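Open day at the Flumside carpet mill

I've been wanting to get inside the Flumside mill ever since we moved to Lilness, so when the open day got announced I signed up the same night (and signed my sister up too, without asking her). They let people in by groups of 34, and ours was the second one through.

First stop was the yarn store. I expected it to smell like sheep, and it smells more like a new car! The racks go right up to the roof and every cone has a paper tag with the dye lot on it. If you've ever tried to match a rug ten years later you'll know why that made me so happy. Then on to the tufting hall, where you get foam earplugs and a yellow vest and you stand behind a painted line. There are 800 needles across the bar on the big machine, all going up and down together, and you feel it in your teeth. Our guide had to write things on a little slate and hold it up.

After that we had coffee and walked over to the offices, where they lay their own stuff so buyers can see it with furniture on it and feet going over it. Gray is most of what they sell now, apparently. I'm a green person myself, but I did come around a bit.

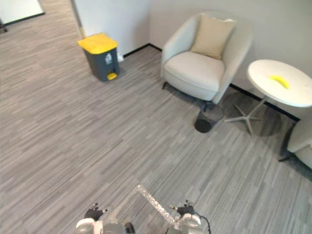
The streaky gray in one of the office corners, with black baseboard.

I asked a lot of questions about the streaks. The way it was explained to us, you mix light and dark strands so crumbs and footprints don't jump out at you, and you have to decide early which way the lines will run, or the installers will call you up very annoyed. My sister wanted to know about stairs, and that turned into a long side talk about nosing and which way the pile should lean (down, if I got it right). She has stairs on the brain this year.

The remnant shop was the dangerous part. Everything is rolled up and stood on end, and I came home with a six-foot piece from the Tudus range for $175, plus a bag of sample squares for the cat. Parking was easy, the soup was not great, and the restrooms are back by the front gate, so go before the tour starts.
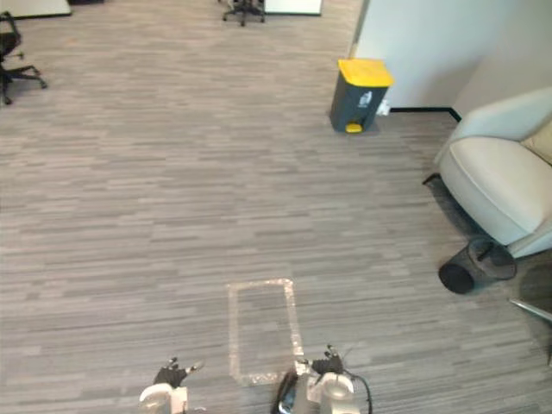 Hernán Restrepo told me over the soup that gray is fine for an office but he'd never put it in a bedroom, and that anyone buying a remnant should get the edges bound before it goes down, even if it's only going in a closet.

So mine is off being bound. They're doing another open day in May and I've already put both our names on the list.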